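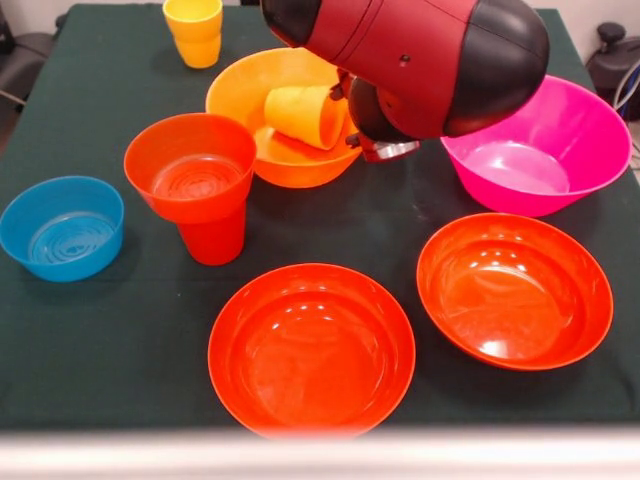
Ifeanyi Sani wrote:
> Could Catering Supplies confirm whether the coloured plastic bowls and cups are to be kept as sets, or sorted by type? Our site at Flodthorpe has been storing them by colour, and the serving staff find this slow at midday.

Prudeldale Schools Catering - Tableware and Supplies

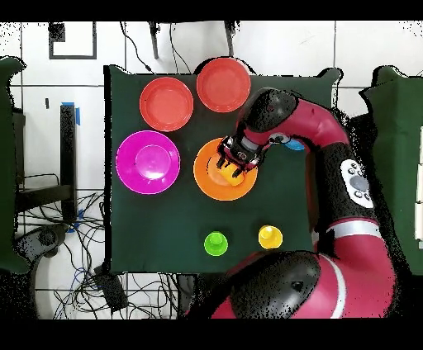
Tableware and Supplies Section

Dear colleagues,

Thank you to Ifeanyi for raising this. From December, all sites are asked to sort plastic tableware by type. Bowls, plates and cups should be stored separately, and colours may be mixed within each type. Cups of the same shape may be nested. Cups set out on a table before service should stand upside down.

Each site may hold up to 200 cups. Requests above that number should be sent to Halima Osagie, with the name of the kitchen and the shelf space available. The Dlamini store has 82 spare bowls, which will be offered first to Flodthorpe.

Plates with cracked rims should be withdrawn and entered on the replacement form - please do not return them to the store.

Yours sincerely,
Ylva Viklund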